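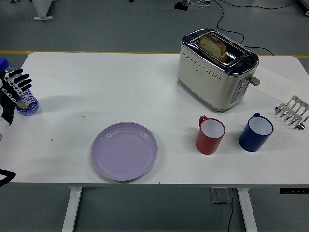

*Breakfast corner, March. Toaster, two mugs and the lavender plate.*

I finally gave breakfast its own table. The toaster used to live on top of the fridge in the old place on Dudunside, and I had to reach up for it every morning. Now it has a white table to itself, with the mugs right in front.

The red mug is mine. The dark blue one came from a thrift store in Barkville, along with the metal rack, and the two together cost me 104 cents with the coupon. The plate was 69 cents.

The table has a few scuffs on the left side. I tried baking soda and they didn't budge, so they stay. Next I want a shorter way to run the toaster cord – it loops all over the floor back there.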